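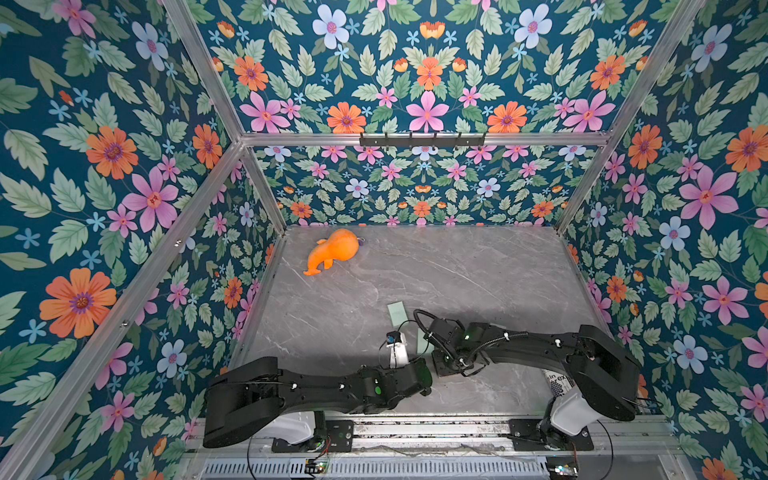
Do I need an architect's stamp for a change of use with no outside work?

clitley_corner
Posted February 8, 2026

I am buying a small two-story building in Clitley. It was a shoe repair shop with storage above. I want to keep the ground floor as a shop and turn the upstairs into one apartment. Total floor area is 3,563 square feet on the tax record. No additions, no new windows, same roof.

The permit counter told me I need "sealed drawings" for the change of use. My contractor, Bravell, says their in-house drafter can do the plans and that a stamp is only for new buildings. They quoted $2,000 for the set. The only architecture office that has called me back, Hrytsenko, wants to do a code review first and won't give a price for drawings until that is finished.

I close in March and would like to apply right after. Who is right, and is there a way to keep the cost down? The stair to the second floor is narrow and has 13 risers, if that matters. 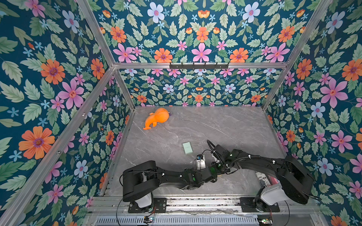

Teal floral wallpaper on the walls and a gray marble-patterned top.

gablevent

The permit office is right as far as you're concerned, because they are the ones who accept or reject the application. Ask them for the section of the code or the local rule that requires the seal, and ask for it by email. Then send that to Bravell.

In most states the exemption from using an architect depends on what the building is used for and how big it is, as well as how much work you do. One- and two-family houses are often exempt. A shop with an apartment over it is mixed use, and that usually takes it out of the exemption. A drafter can still draw the plans, but in many states an architect can't just stamp a set that someone else prepared. It has to be done under their supervision from the start. So don't pay for the drafted set first and go looking for a stamp later.

The code review is worth having before you close. Things it should answer:

Fire separation between the shop ceiling and the apartment floor
Whether the stair can stay as it is, including width, riser height and headroom
Whether the apartment needs a second way out
Whether sprinklers are triggered by adding a place where people sleep
Zoning, which is a separate approval from the building permit

If sprinklers are required, your budget is going to change a lot more than the drawing fee does. I would ask the seller for an extension if the review isn't back in time.

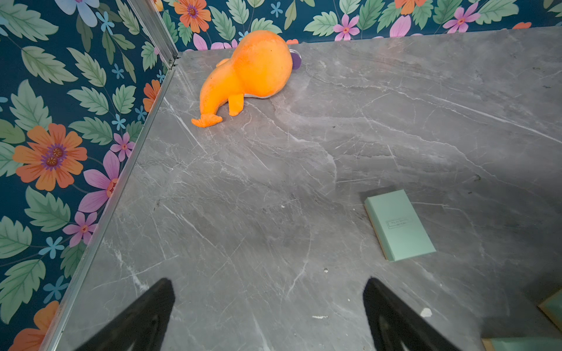 Marble-patterned surface with metal trim along the wallpapered wall.

porchlight_dan

Just get the permit for the shop and do the upstairs later. My cousin did it that way and it was fine. The application fee where I am was $100.
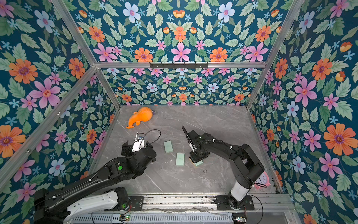 gablevent

I wouldn't do that. If the apartment goes in without a change of use, you can't get a certificate of occupancy for it, and the insurer may refuse a claim. Splitting it into two permits is OK as long as the second one comes before the work and before anyone moves in - tell the counter that's the plan and ask if they allow phasing.

clitley_corner

Thanks. I emailed the permit office for the section number and told Hrytsenko to go ahead with the review. Bravell is still saying it isn't needed, so I'll forward the reply when I have it.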